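Paper cups get a month of their own at Dudinik

The plain paper cup is getting a hard look in Grurnmont this April. The Dudinik workshop on the east side of town has given over its long light-colored table to cups, and nothing but cups, for the month. Drop-in hours start at 4 p.m. Bring your own coffee, they don't have any.

Obsa Weldu, who set the thing up, wants to know why one town goes through so many of them and why so few people can say what a good one is.

Paper cups at Dudinik, Grurnmont. 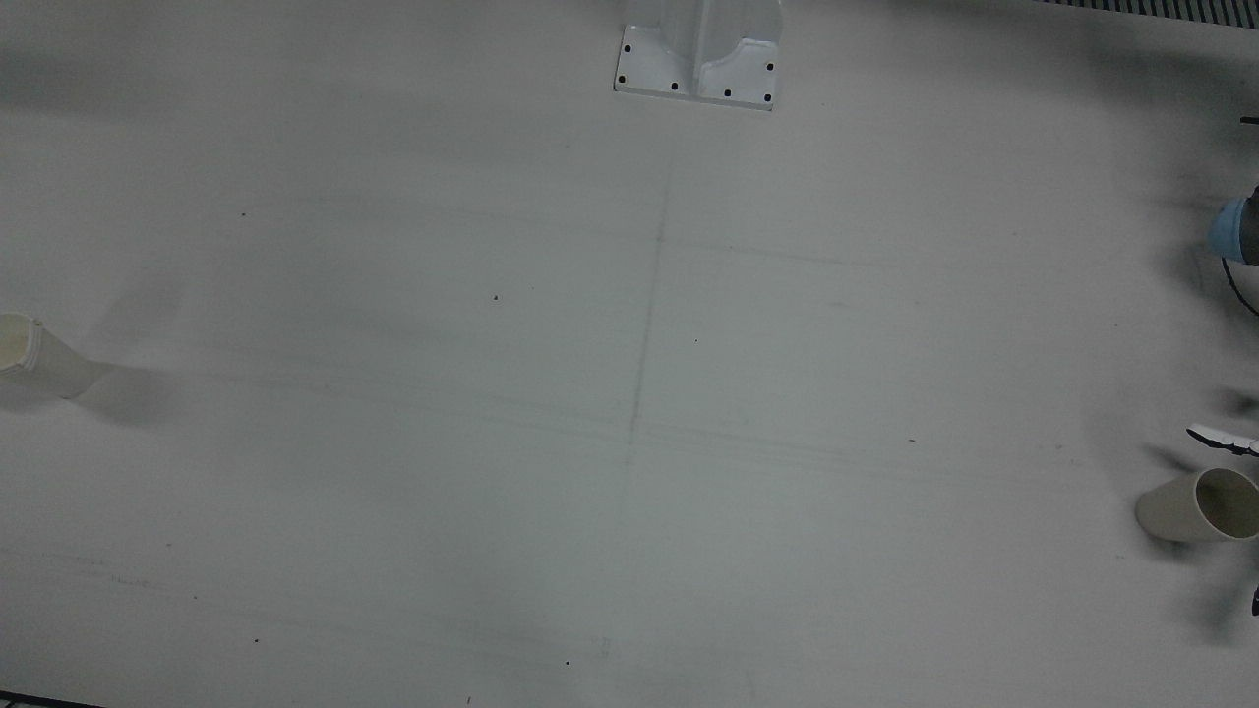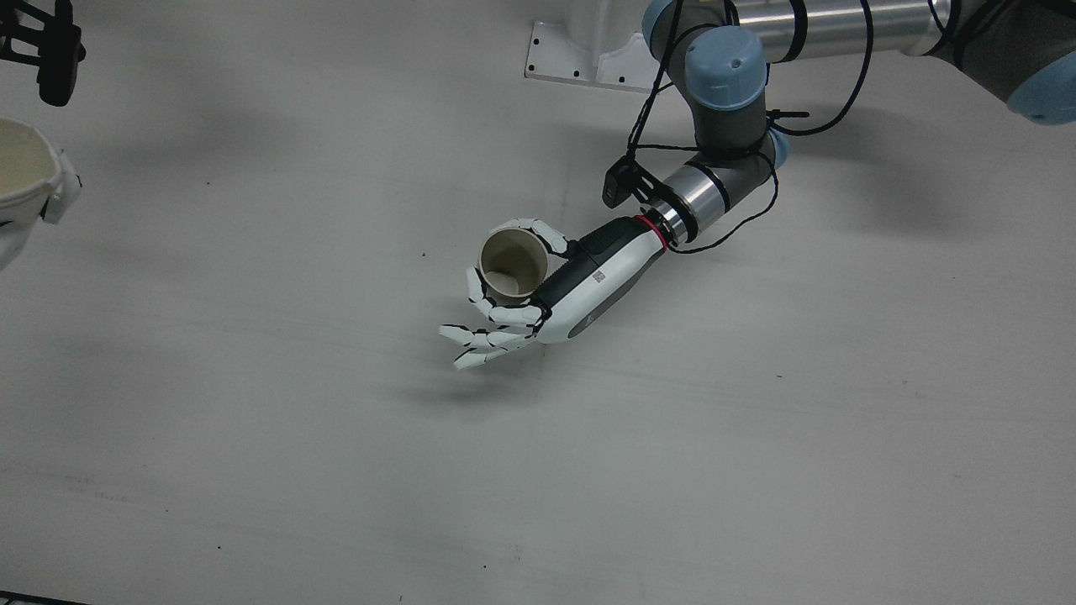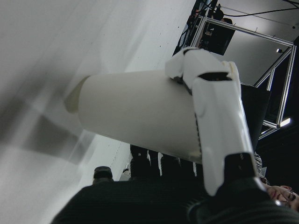
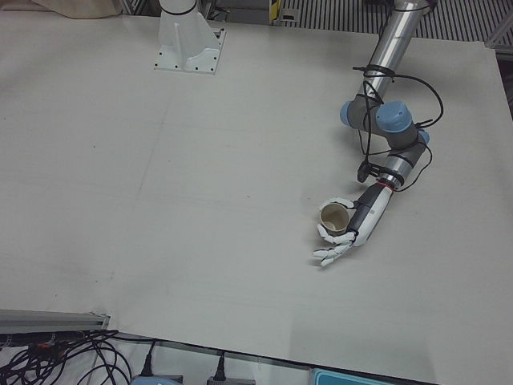
The idea goes back to last winter's street fair. The town went through 3402 paper cups in one evening, going by the order sheets, and a good share of the complaints that came in after were about the cups. Too soft. Too small. Seam let go halfway down the hill. One man wrote two pages on the subject and enclosed a cup.

Weldu kept the letter. It's now taped up by the door.

"People have strong feelings about a cup once you ask them," he said. "They've just never been asked."

So now they're being asked. Anybody who comes in gets a short card to fill out. How thick should the wall be. Do you want a rolled rim or is a plain one OK. Would you pay a deposit on a cup you bring back. Last question is just a blank line and gets the longest answers.

Eldana Gidey runs the sorting side. Her shelf holds cups from 12 suppliers, kept in the paper sleeves they were shipped in, each sleeve with a pencil number on it. No supplier names out where visitors can read them. Those are in a notebook in her bag and she says that's where they stay untill the month is over.

What she looks for, in her words: the base first. A cup bottom is a separate disc, set up inside the wall, and the wall paper gets folded under to hold it. If the fold is uneven the cup rocks. If it's short, you get a drip, usually on somebody's good coat. Next the side seam, where the sheet overlaps itself. Then the rim. A tight curl at the top does a lot to keep a cup round when you squeeze it, and a cup that stays round is a cup you don't wear.

She squeezes every one. You can hear it from the hallway.

The lining matters too, maybe more than anything for what happens afterward. Most cups for hot drinks have a thin layer of plastic on the inside, and that layer is why a lot of paper recycling programs don't want them. Some have a plant-based one, and that doesn't always settle it either, depends on who is doing the composting and how hot they run it. Gidey would like the town to pick one kind and stick to it. Right now the café on the corner has one sort, the school has another, the ball field has whatever was cheapest that week. They all go in the same bin.

Weldu is more of a deposit man. His plan, still rough, would put sturdier cups in at the ball field and the fair, charge a little on each, and hand it back at a window by the exit. He has asked for 400 cups to try it with. The answer isn't back. He's been told to expect it "soon," same word he was given in February.

Not everyone is sold. A vendor who works both sites told us she tried returnable cups at another fair and spent the night washing. Lines at the window were long, kids were picking cups out of the grass to cash in (that part she liked) and she ran short by nine o'clock anyway. She'll come by and fill out a card but she's not promising to be nice.

Belay, the bakery next door to the workshop, has agreed to switch to whichever cup gets the best marks, for the summer at least. The owners have one condition, it has to fit the lids they already own. There's a closet full of those. Gidey took a few lids back with her and says fit is all over the place, even between cups marked the same size. Going through them takes her most of an afternoon.

Also planned: a talk on how the cups get made, from a retired press operator who put in years at the old Ganance plant before it closed. Ganance made cups and food cartons, and plenty of families here had someone on the line. She'll bring flat blanks, the fan-shaped pieces a cup wall gets rolled from, and visitors can try rolling one by hand. Harder than it looks. Weldu's first try came out as more of a funnel.

Time for the talk isn't set, check the sheet on the door. It'll be in the same room, standing mostly, there are 12 chairs and they go to whoever needs to sit.

A few practical things. Entrance is on the alley side, the front is locked. Kids are welcome with a grown-up. Please don't leave used cups in the doorway as a donation, somebody has been doing this and the ants have noticed. Clean, unused ones are fine, hand them to Gidey in person and tell her where you bought them. Odd sizes especially wanted. She's short on the really small ones, the kind you get at the dentist, and on anything old enough to have fold-out handles.

Cards can be filled out on the spot or taken home and brought back by the end of April. Results go up on the door and in this paper the month after, supplier names included, Gidey says, good and bad.

Drop-in runs to 7 p.m. Ring the bell twice, the first one doesn't always catch.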